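Dristero Two-Tone Overshirt
Brorska - Item 2558
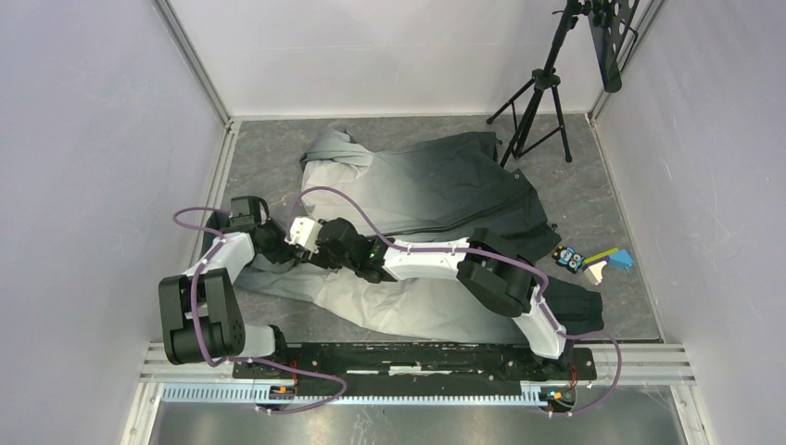 A midweight overshirt for cool mornings and unheated workshops. The Dristero wears like a shirt indoors and layers like a light jacket outside. It has a straight hem and enough room through the shoulders for a sweater underneath.

Fabric: brushed cotton twill
Fit: regular, long sleeve
Pockets: 3 (two chest, one inside)
Colors: gray/black, navy/tan
Sizes: XS to 3XL

Sizing
Order your normal size. The Dristero is cut a little longer than our Kamovik shirt, so if you are between sizes and plan to wear it tucked in, take the smaller one. Sleeves can be rolled twice.

Care
Machine wash cold with similar colors. Wash it separately the first time - the dark dye can bleed onto the pale panels. Tumble dry low or hang. Do not bleach.

Shipping and returns
Orders leave our Mendoza warehouse within 3 business days. Unworn items can be returned within 16 days of delivery with the tags on. Navy/tan in size M is on backorder.

Page updated 2024-10-08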